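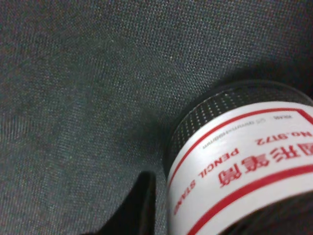 Desk tidying: the questions I get asked most

Updated May 29, 2025

I run a small desk clear-out service called Windalia, which is a grand name for me turning up at people's home offices and sorting through their drawers with them. The same questions come up again and again (usually while we're both sitting on the floor surrounded by biros), so I've put my answers on one page. Have a read before you book, or just pinch the ideas and do it yourself!

Where on earth do I start?

With the pens. I know the paperwork is what's keeping you awake, but paperwork means decisions, and decisions are tiring at nine in the morning. Pens are easy. Get every pen, pencil, highlighter and felt tip in the house into one heap, grab some scrap paper and scribble with each one. If it writes, it stays for now. If it needs coaxing, it goes. The most I've ever had out of one desk was 43 dead ones, and the owner had been borrowing a pencil from her son to write her shopping list.

What sort of pencil pot do you recommend?

Black metal mesh, nearly every time. They're cheap, they don't chip, you can see a bit of what's inside and the fluff and pencil shavings don't get trapped the way they do in a ceramic mug. I do like a nice mug, mind you, and if you've got one with a broken handle that you can't bear to part with then go ahead and use that. Just don't buy a fancy one until you've done the pen heap, or you'll end up with a pot for pens you're about to throw out.

How big should it be?

Big enough for what you use in a normal week. I find up to 16 things in a standard pot is comfortable. After that you can't get a finger in, and you end up tipping the lot out to find the scissors. Which reminds me, scissors go in handles up, always, and if you've got little ones about they go in a drawer.

Can I have more than one pot?

You can have two. One for writing, one for everything else (ruler, glue stick, paintbrush, that knitting needle you use for poking things). I've been talked into three before and the third one always turns into a home for dead batteries and hair grips.

My pot keeps falling over. What am I doing wrong?

Probably long things leaning out of one side. A wooden ruler or a big pair of scissors will pull a light mesh pot over as soon as somebody nudges the desk. Try putting a few large pebbles in the bottom, or lay the ruler flat in a drawer. A circle of felt underneath helps as well and saves the desktop from scratches.

It also depends on where you keep it. Pots don't like soft surfaces. Sofa arms, footstools, the bed, that padded office chair you've been using as a shelf... over it goes, and the pencils end up down the back of the cushions. If you work from the sofa, use a tray, or swap the pot for a zip-up pencil case.

How do I get a paper label off a mesh pot?

Oh, this one comes up a lot! So many of the mesh pots come with a great shiny paper label wrapped right round them, and people just leave it on for years. First check if it's a sleeve. Some are only stuck to themselves at the join, so you can slide a fingernail under, split it and have the whole thing off in one go with no mess at all.

If it's glued to the mesh, warm it with a hairdryer for a minute or two and peel slowly from a corner. Don't scrape with a knife, you'll only push gluey paper into the holes, and then you're picking it out with a cocktail stick all afternoon (I've done it). Any sticky bits left over will usually shift with a dab of cooking oil on a cloth. Leave it a while, rub it off, then wash the pot in warm soapy water and dry it well, right down into the rim.

Should I take the label off at all?

If you might take it back to the shop, no, leave it until you've tried the pot on your desk for a few days. Otherwise I'd say yes. A desk covered in packaging print looks busy even when it's tidy. It's a tiny job and people are always chuffed afterwards.

How do I clean a mesh pot that's gone grey and fluffy?

Empty it, turn it upside down over the bin and give it a good smack on the bottom. Then an old toothbrush, dry first, round and round the inside. If there's leaked ink in there, wash it with washing-up liquid and stand it on a tea towel overnight. Please don't put it in the dishwasher. Mine came out with rust along the seam.

What about pencil marks and ink on fabric?

Pencil first: hoover it with the little brush attachment before you touch it with anything damp, otherwise you'll rub the graphite in. Then a clean white rubber, used gently, gets more off than you'd think. Dark speckled upholstery is very forgiving, and on a charcoal chair I've struggled to find the mark again once I looked away.

Ink is trickier. Blot, don't rub, and check the care tag on the cushion before using any sort of cleaner. Try it somewhere hidden to begin with. If it's a posh sofa I'd ring an upholstery cleaner and keep well out of it.

What do I do with all the pens I don't want?

Working ones can go to anyone who'll take them: playgroups, a charity shop, the box by the door at work. Dead ones, have a look for a pen recycling point near you, some stationers and schools have them. I keep a shoebox in the car and empty it when it's full.

Do I need to buy anything before you come?

No! Please don't. I mean it. Half of what I carry off to the charity shop is storage that people bought in a panic the weekend before. A bin bag, a damp cloth and the kettle on will do us nicely.

How long does a desk take?

A normal desk with drawers takes me 2 hours, including tea. If there's a filing cabinet too, I'd book a second visit, as we'll both be cross-eyed by then.

How do I stop it all creeping back?

Tip the pot out now and again. I do mine when the clocks change in March and then again in the autumn, and it only takes as long as the radio news. Test the pens, sharpen the pencils, bin the paper clips that have gone a funny shape. Anything that's found its way in there from the kitchen goes back to the kitchen.

Can you do my craft room as well?

I can, but it's priced differently, and you'll need to tell me roughly how much yarn we're talking about. Use the booking form and put "craft room" in the box at the bottom so I bring the bigger bags.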